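The Last Night of Vallport

Print | E-mail

Noreen Keogh had played the doctor's widow on Vallport for 17 years, and on the night of the finale she watched it at her sister-in-law's apartment with the sound low.

The script had come to her in June with the last five pages missing. Everyone's did. Valentin Gruber, who ran the show, had written three endings and shot them all, and he told the cast they would find out when the public did. Noreen had drowned in one, married in another and gotten on a bus in the third.

"Which one do you want?" Dilruba asked. She had taken the chair by the radiator.

"The bus," Noreen said. "It was the only one where I had my own shoes."
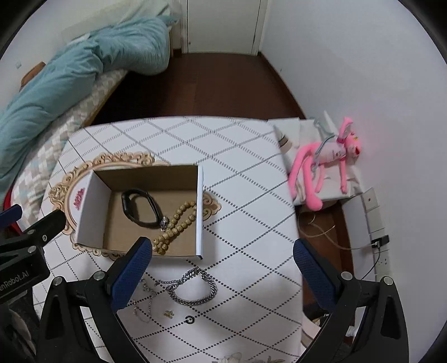
The network ran the episode without a break until the half hour. During the commercials Noreen got up and went to the table. She had asked to keep something of the widow's, and wardrobe had let her pick. She chose the tan beads with the dark specks, which the widow wore to every funeral, and the black bracelet she had on when she lied in court. They lay in an open cardboard box on the diamond-patterned cloth. She picked up the beads and put them back.

"It's on," Dilruba said.

The harbor came up, then the church. For a minute Noreen thought it would be the wedding, and she was surprised to find she minded. Then there was the depot at Nustdale and the widow with one suitcase, asking a driver what time they got in.

"Late," the driver said.

The credits were short. Her phone started to ring in her coat, and she let it go while Dilruba hunted for the remote.

"So she's alive," Dilruba said. "They could bring her back."

"They could," Noreen said, and went to see who was calling.

Print | E-mail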